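Table linen

Table linen is the general name for the cloths used at a table, from the big tablecloth that covers the whole top to the small napkin that each diner keeps in the lap. The word "linen" has stuck even though a great many of these cloths are now made of cotton, polyester or a blend of the two, and most people go on using it quite happily for all of them.

Tablecloths

A tablecloth is usually cut to the shape of the table, so a round table takes a round cloth, though a square one laid over it can look very pretty too. The part that hangs below the edge is called the drop. Deep colors such as burgundy have long been favorites for evening meals, as they're kind to small spills and look lovely by lamplight.

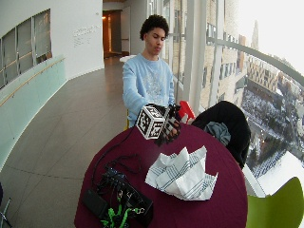 White is still the usual choice for weddings and other formal dinners, and the better cloths are often damask, with a pattern woven in so that it shows only as the light moves across it. The Gelura mill, which at its busiest kept almost 400 looms going, was known for a heavy damask that families handed down and mended – sometimes many times over – until there was more darning than cloth.

Napkins

Napkins may match the tablecloth or set it off, and striped ones have a homely, kitchen feel that plenty of people prefer for everyday use. Dinner napkins are larger than those put out for lunch or tea, and the Boraro pattern, with its narrow stripes on a pale ground, was sold in boxed sets for many years.
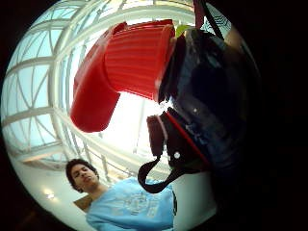

Care and storage

Most cotton cloths can be washed at 40 degrees Celsius and ironed while still a little damp. Creases are easier to avoid if a large cloth is rolled around a tube – a good, old habit well worth keeping up.

Contact | Copyright Reltorum | Back to top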